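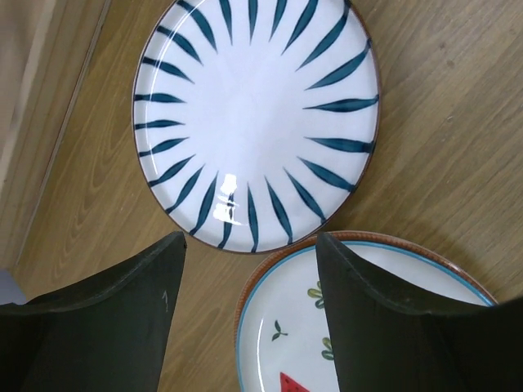
*Two plates, two fingers, and the best seat at the Sosemport open day.*

9 Feb 2023

I went to the robot open day at Sosemport wanting to be bored, if I'm being fair to myself. I've sat through enough demos where a machine waves at you, stacks a cube on another cube, and everybody claps like it's a toddler's piano recital. So I grabbed a coffee, picked a chair near the exit, and figured I'd be home by lunch.

Then they put the gripper's view up on the big screen and I stayed until they turned off the heat.

What got me was the plates. I'd expected plain gray test dishes, something from a lab catalog, and there was this big white one with blue brushstrokes all the way around, the kind of plate my aunt would bring out for company and then worry over all night. Next to it was a second one with an orange rim and little green sprigs (and a bit of watermelon, which I loved). And coming in from below, these two big dark fingers that looked about as gentle as a pair of snow shovels. I was nervous! I was nervous for crockery!

Montserrat Sandoval ran the demo, and she told us she picks the dishes herself. The team used to practice on one set of matching plates and the arm got very good at that set and hopeless at anything else. Shiny glaze is a pain, apparently, because a bright spot from a window can land right on the edge the machine is trying to find. Look at the glare on the lower part of that striped plate and you'll get the idea. I've washed dishes for 30 years and never once had to think about where the edge of a plate was.

We watched 28 tries at picking up a plate and moving it over to a rack. Six of them flopped. One plate got nudged along the table for so long that a kid in front of me started whispering "come on, come on" at it. And here's my opinion, since that's what I came to give: the six flops were the best part of the day, and I wish every company showed theirs.

Most don't. The Pudville people had a booth across the hall with a gorgeous video on a loop, lovely music, an arm setting a whole dinner table without a bobble. I asked how many takes it took and got a brochure. I learned more from that one plate scooting across the wood than from the whole video.

Jaanus Raudsepp, who I ended up next to, disagreed with me pretty hard. He fixes kitchen equipment for a living and he thought the live demo was bad salesmanship. His point was that a restaurant owner sees six flops and does the math on broken dishes, and that's the end of the sale. Okay, sure. But that owner is going to see the flops sooner or later, and I'd want to see them before the check clears. He said I'd never owned a restaurant. True!

I do have a gripe. The whole thing was pitched as "help around the house," and it took most of the morning to move fewer plates than I clear after a family birthday. I'd drop the house talk for now. Say you're teaching a machine to handle a slippery round thing it's never met before, say it's hard, and let us watch. That was plenty for me and it was plenty for the whispering kid.

They're doing another one in September, with bowls. I've already asked Montserrat if I can bring one of mine, and she said yes as long as I don't mind losing it. I'm bringing the ugly one.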